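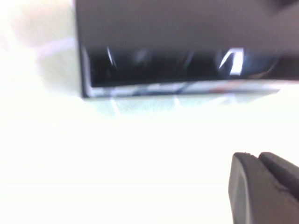 Dark rectangular object on pale surface, blurred.

May 29, 2021
Posted by Rawashdeh

Worked on the passing model again. Goal for this week was to make the completion rate depend on the length of the throw, because until now a short screen pass and a deep ball counted the same, and the coach at Clarnergate complained (he is right).

I took the Clarnergate play log from last season, 200 pass attempts. First problem: the log has two columns for distance. One is from the line of scrimmage to the catch, the other is from the quarterback's hand to the catch. Whoever filled in the second half of the season changed from one to the other without a note. I lost most of the morning on this. Now everything is converted to line of scrimmage, and the old column is kept under the name "dist_old". Please do not delete it.

Second problem: throwaways. If the quarterback throws the ball out of bounds on purpose, the log says incomplete. This makes him look worse than he is, and it also hurts the offensive line less than it should. I marked the throwaways by hand from the game film. In 8 cases I could not decide and left them as incomplete, with a question mark in the comment field. A colleague with better eyes for football than me is welcome to look at these.

After cleaning I kept 125 attempts for fitting and put the rest aside for checking. The fit runs in Toleo without errors now. Short passes look reasonable. For the deep passes the curve goes up again at the far end, and this makes no sense. I looked at the rows and there are only 3 throws in the last group, all caught. I joined this group with the one before it and the curve goes down as expected. Not elegant, but I prefer it to a smoother line that I can't explain to a coach.

Not done yet:
- drops by the receiver are still counted against the quarterback
- wind is in the log only for home games
- red zone passes should maybe be their own group, the field is so short there that the defence plays differently
- the Flomesum export writes the down as text, so "3rd" sorts wrong. I fixed it by hand today, it needs a proper fix

One thing to remember for the report: the coach reads the charts by colour first. Last time I used green for incomplete and he read the whole page the wrong way round. Green is for completed from now on.

The new season starts in September, so there is time, but I would like the drops to be solved before I touch anything else -- otherwise we fit everything twice. Monday I start with the receiver column.

Recent entries
Sacks and scrambles: how we count them
Toleo crashes on empty rows
Kick return data from Clarnergate, first look
Notes on the Flomesum export format

This site uses cookies to remember your settings. By continuing to browse you agree to their use.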